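Brush and dustpan sets: is there one that doesn't leave the line?

Forum: Around the House > Cleaning and Tidying
Page 1 of 1

gitton_gal
Posted Tuesday 7:42 am

OK so I have a small craft business that I run off one long white table in my spare room, and I have brown paper down over most of it because I got tired of scrubbing glue. Works great. What doesn't work great is cleaning up. I've been through 5 brush and dustpan sets and every one of them leaves that stupid gray line of dust right where the lip of the pan meets the surface. You back up, you sweep again, you get a thinner line. Back up, sweep again. I end up licking my finger like my grandmother did.

Does anybody have a set they love for a TABLE? I don't need one for a garage floor. Bonus points if it isn't ugly, it's going to hang on a hook where I have to look at it all day.

---

foltstead_porch
Posted Tuesday 8:15 am

Get one with a rubber lip. End of thread lol

---

gitton_gal
Posted Tuesday 8:21 am

Two of the five had a rubber lip! One curled up at the corners after a month and the other one grabs the paper and drags it. Rubber on paper is a bad combo, ask me how I know.

---

mudroom_marge
Posted Tuesday 9:03 am

I'm going to be the annoying one and say it's your paper and the pan is fine. Any hard plastic pan will ride up on a wrinkle. Tape the paper down tight at the corners, then press on the pan a little harder than you think you need to. I did cafeteria cleanup for years and I could get flour off butcher paper with the cheapest pan in the building.

Also sweep in short strokes. People take these giant swings like they're playing hockey and all the fine stuff goes airborne and lands behind the pan.

---

tablecloth_ninja
Posted Tuesday 12:30 pm

Long reply, sorry, I have opinions about this!

I have pretty much your setup, long white table, big brown paper mat, a strip of white showing along the front. I went with a plain cream plastic set, hand brush with black bristles and a short-handled pan with a wide mouth. Nothing fancy. The wide mouth is what sold me, because with a narrow pan I was always chasing stuff out the sides.

Two things I'd tell you. First, look for bristles that are packed in tight. My last brush had these sad little tufts with gaps in between and the dust just walked right through them. A solid block of bristle makes a huge difference on paper. Second, keep the pan flat. The minute you tip the handle up, the lip digs in and the paper bunches (and there's your line).

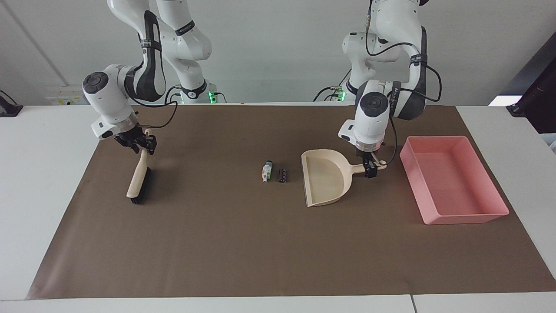

The other habit that helped me was having a tray parked on the table before I start. Anything bigger than a crumb gets picked up by hand and goes in the tray, and then I sweep. I used to sweep everything into the pan together and then stand over the trash fishing out good stuff. I once threw away 200 jump rings that way. I know it was 200 because the empty bag was sitting right there making fun of me.

---

foltstead_porch
Posted Tuesday 12:48 pm

Is that pink one the tray? It's cute, where's it from

---

tablecloth_ninja
Posted Tuesday 1:05 pm

Yep! Just plastic with low sides. I couldn't tell you where it came from, it's been kicking around the house forever. The low sides are nice though, you can slide things in without lifting your hand much.

---

mudroom_marge
Posted Tuesday 1:40 pm

Are those batteries next to the little bottle with the green top? If they are, please don't sweep those up with the dust. Loose batteries in a dustpan and then in the kitchen trash is a bad habit. Ours go in a jar with tape over the ends until I drive over to the drop-off in Matville.

---

tablecloth_ninja
Posted Tuesday 1:52 pm

Marge I promise they're going in the tray, not the trash!! But the tape thing is good, I haven't been doing that.

---

wanigasekara_w
Posted Tuesday 4:10 pm

I'll disagree with almost everyone. Stop using a dustpan on paper. Fold the paper up by the edges, make a funnel, carry it to the trash and shake. Takes ten seconds. What is the paper for if you're going to baby it?

---

gitton_gal
Posted Tuesday 4:26 pm

My table is eight feet long, I live alone, and there's a sewing machine on one end. I am not folding anything up by the edges.

---

wanigasekara_w
Posted Tuesday 4:31 pm

Cut it into two pieces then.

---

mudroom_marge
Posted Tuesday 4:44 pm

Then you have a seam in the middle and the dust goes down the seam. I've been there. No thank you.

---

foltstead_porch
Posted Tuesday 5:15 pm

Handheld vacuum? Mine's loud and the dog hates it but there's no line

---

gitton_gal
Posted Tuesday 5:38 pm

Tried it, it sucks up the paper. And then it sucks up my beads.

OK here's where I've landed. I'm taping the corners like Marge said, and I'm going to look for a cream set with a wide mouth and a thick brush. The tray goes on the table tonight, I have a cookie tin lid that should do the job. If I still get the line after all that I'm coming back here to complain.

---

tablecloth_ninja
Posted Tuesday 5:50 pm

Run your hand along the lip in the store before you buy! If you can feel a bump from the molding, put it back and try the next one on the rack. Mine had a tiny one and I took it down with a nail file.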